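Visit report, Istano open day, 2024-10-09

Attended on behalf of the handling group. The site is on the Kesstead estate, in the older of the two brick units, and is reached by the service road behind the tyre depot. Visitor parking is at the rear. The front gate is kept locked and the bell on it does not ring in the office.

The purpose of the visit was to see how Istano collects manipulation data with hand-held grippers, and to decide whether we should send them our small-parts set in February or carry on recording it ourselves.

## Programme

The day ran in two halves. The morning was a talk and a walk round the workshop; the afternoon was given over to demonstrations at the tables. The talk covered the move from teleoperated arms to hand-held tools, which Istano made last year. Their case for it is mostly cost. An operator with a hand-held gripper needs no arm, no safety cell and very little floor, and can be moved to another room in the time it takes to carry a bag up the stairs. The case against it was dealt with in one slide, and I would have liked more. Wrist poses that a person reaches easily may be out of range for the arm that later has to repeat them. Istano filters these out after recording. They did not give the share of recordings lost in this way, and the question was passed over when it was put from the floor.

## Workshop

The workshop prints and assembles its own fingers. The pads are cast in a soft compound and ridged, and the ridge angle has been changed twice since the first batch. The present angle holds better on glazed and polished items and slightly worse on cloth. Pads are replaced on a fixed schedule instead of on inspection, as the wear is hard to judge by eye.

The finger mounting is by small screws through a plate at the base. A worn finger was changed for us at the bench without difficulty, though the calibration afterwards took longer than the change itself. Calibration is done against a printed board supplied by Warraich. I asked whether a pad change alone requires it. The answer was yes, every time, and the software will not open a new session until it has been done.

## Storage and review

Recordings go to a local server and are reviewed in a tool called Prernari, written in house. It plays the gripper view alongside the finger opening and flags any stretch where tracking was lost. At the time of the visit the current set stood at 1,697 accepted recordings. Review is done by a second person, never by the operator who made the recording.

Prernari is plain but quick. Two points against it: there is no way to search by object, and notes typed by the reviewer are not carried over on export. Both would matter to us.

## Table demonstrations

There were 4 stations. Each was dressed with ordinary household items so that the background would differ from one set of recordings to the next — Istano considers this as important as the choice of the object being handled. The tables are numbered and the layout is changed between sessions.
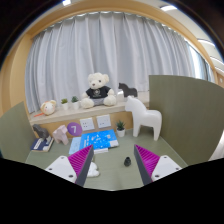 *Photo: Istano, table 7, gripper view. Reproduced with permission.*

The task shown at table 7 was picking up a small item standing alone on the green top. The piece is black and little wider at the base than a chess pawn, and the approach has to be made with the fingers well apart. Larger items, among them the white horse figurine and the books, stay on the table as clutter.

Visitors were allowed to try. My first attempt closed too early and pushed the piece over; the second was clean. The tool is heavier at the front than it looks, and I would expect a tired wrist within the hour. Operators change over at fixed intervals for that reason.

## Points to follow up

- Share of recordings rejected for unreachable wrist poses, in writing.
- Whether reviewer notes can be included in the export.
- Price per accepted recording for parts under the size of a matchbox.
- Spare pads: lead time, and whether they can be bought without the fingers.

My view is that a short trial with our own parts is worth paying for, provided the first item is answered beforehand. Mileage claim submitted separately.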